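Drorcombe Lab Reports Simulation Method That Teaches Robots to Search Cluttered Rooms

Training in generated rooms with mismatched furniture cuts failed searches on a real mobile robot, team says

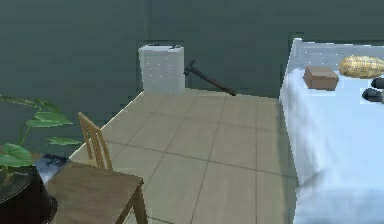
Random rooms, ordinary tasks

DRORCOMBE – Researchers at the Drorcombe Robotics Laboratory have presented a new method for training household and warehouse robots entirely in simulation. The method, called Kodeck, builds rooms from objects that do not usually belong together, and asks a simulated robot to find and approach one of them after a short spoken or written request.

In one of the Kodeck rooms, a pickaxe leans on the wall beside a white cabinet, while a small cardboard box stands on a table covered with white cloth. A wooden chair and a potted plant are in the same room. A robot that has learned only from tidy kitchens and offices has difficulty in such a place, the researchers say, as it relies too much on what normally stands next to what.

"If the robot has always seen a box on a shelf, it goes to look at the shelf," said Misaki Amano, who leads the project. "We wanted that it looks at the room first. For this reason we mix the rooms quite strongly, but we keep the physical rules correct. A cloth must still hang, and a tool must still lean on something."

How the training works

Kodeck starts from a floor plan and places large furniture first. Smaller objects are then added on free surfaces or along the walls, and a physics check removes every arrangement that is not stable. The viewpoint is changed between episodes, so that the same object may be seen from high or low, or only in part.

For the present study the team generated 452 rooms. Of these, 400 were used for training and 26 for adjusting the settings. The other 26 were kept for the final evaluation and were not shown to the system before.

The main technical contribution is a step named delayed placement. During training, the target object is chosen only after the robot has made its first map of the room. The robot can therefore not learn to connect a certain layout with a certain answer. According to the authors, this step alone explains the larger part of the improvement.

Results on a real robot

The trained system was moved to a wheeled robot in a test apartment in Lonosow without additional training on real images. It was compared with the same system trained on conventional rooms. The robot with Kodeck training failed in fewer searches and also took shorter paths, with the clearest difference for objects that were partly hidden behind others.

Some limits remain. Thin objects in front of dark walls are still missed more often than the team would like, and dark, shiny surfaces lead to errors in the distance estimate. The researchers also note that the test apartment has only 6 rooms, and that results in larger buildings may be different.

"The simulated pictures are not beautiful, and some surfaces show artifacts," said Lộc Trịnh, who wrote the rendering part of the software. "For this task it was acceptable. We used the computing time for more variety of rooms – better light and shadows can come later."

Availability and next steps

The room generator and the evaluation rooms will be released for research use in January. The work was supported by the Sekiguchi Fund for Applied Robotics, which will also finance a second phase. In that phase the robot will have to pick up the object after finding it and bring it to a person.

About the Drorcombe Robotics Laboratory

The laboratory studies navigation, perception and learning for mobile robots in everyday surroundings. Requests for interviews and for the technical report can be sent to the press desk of the laboratory.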